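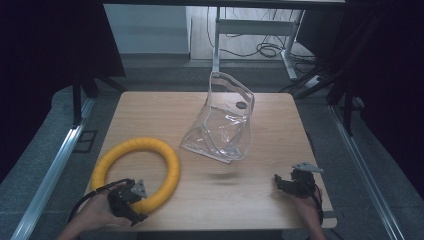 Why does a whole room start clapping in time? People match whoever is nearest, and it spreads from there.

I was in the crowd at the Sokham hall in February, 68 of us, and I swear it took two bars! I didn't decide a thing -- my hands just went along with my neighbour's.

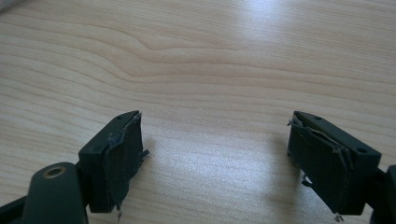
Mareike Ehlers wrote back that she always claps off the beat on purpose, and that she lasts maybe ten seconds before she gives in.

I love that. I tried it myself the next night (stubborn, me) and got nowhere.
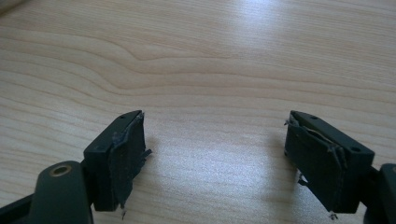

Then there's yawning, my favourite, and I've caught two just typing this paragraph.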